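Notes for week 9 - comparing hands

Right, last time we did two-finger grippers, so today it's the many-fingered sort. I've been running the Pulon hand against our old Clullotach gripper and I have opinions! The Clullotach closes, and that's your lot. The Pulon lets you choose how to wrap the thing, so you have far more ways to get it wrong (I've found most of them).

Start with small round objects. They look easy, but they roll away from a bad thumb - so set the thumb first, then bring the fingers in.

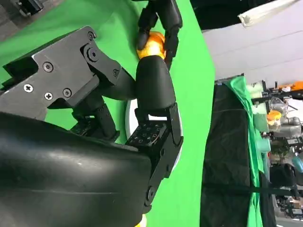 Fig. 1. Thumb pad on the round orange-yellow object; note the grid of dots on the finger sensor.

For the lab, do 120 grasps per hand and log the lot, failures too. Sample the touch pads at 500 readings a second. I tried 1,000 on the Anamance controller and it dropped packets, so please don't bother. Write down your thumb angle every time, or the comparison is worthless.

Comments

Is the Clullotach allowed to use the soft pads, or bare jaws only?

Bare jaws please, I'll put that on the sheet.

Our log from February is in the old Georgiou format, does the script still read it?

It did for me, but rename the columns first.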